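Monport Robotics Supply
Grippers > Electric > Two-finger
Dreton 80 Parallel Gripper with Simulation Model

Price: $1,189.00
Availability: In stock
Stroke: 80 mm
Maximum grip force: 120 N
Finger travel: symmetric, both fingers driven
Mounting: four-bolt flange, adapter plates sold separately
Warranty: 12 months

Overview

The Dreton 80 is an electric two-finger gripper for small and mid-size arms. It is meant for labs and small shops that handle a mix of parts and don't want to change fingers for each one. Force and speed are set in software, and the gripper reports finger position back to the controller while it moves.

Every unit ships with a license for the matching simulation model. The model has the same stroke, finger shape and force limits as the hardware, so a grasp routine can be tried on screen before the arm is powered up. A wrist camera view is included and can be turned on or off in the settings.

Comparing it with the Warrier W2

We carry both, and the question comes up often. We ran the two simulation models through the same set of pick tasks on a virtual tabletop, using rounded and irregular objects from the Nestside object pack. Both grippers started from the same approach height and used the default closing speed. 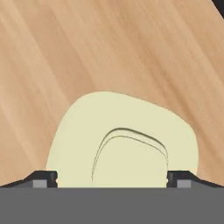
The Warrier closes faster and is the better choice for flat-sided boxes. On rounded objects it needed its force setting raised before it would hold through a lift. The Dreton held most of them at the factory setting. It lost 9 picks in the full run, mainly on objects close to the limit of its stroke. If your parts are wider than 70 mm, look at a longer-stroke model.

The wrist view is useful for lining up an approach, but a large object can hide a good part of the table once the gripper is down. For sorting or bin work we suggest adding a second, fixed camera.

What's in the box

Gripper with standard fingers
Power and data cable, 2 m
Flange bolts and hex key
Simulation license card
Printed quick start sheet

Compatibility

The simulation model loads in the Nestside viewer, version 4 or later. Drivers are provided for Linux and Windows. Customers with older controllers should check the wiring chart before ordering, as the data connector changed in April.

Returns

Unused grippers can be returned within 30 days. Simulation licenses can't be refunded once activated.

Page last updated Jan 6, 2022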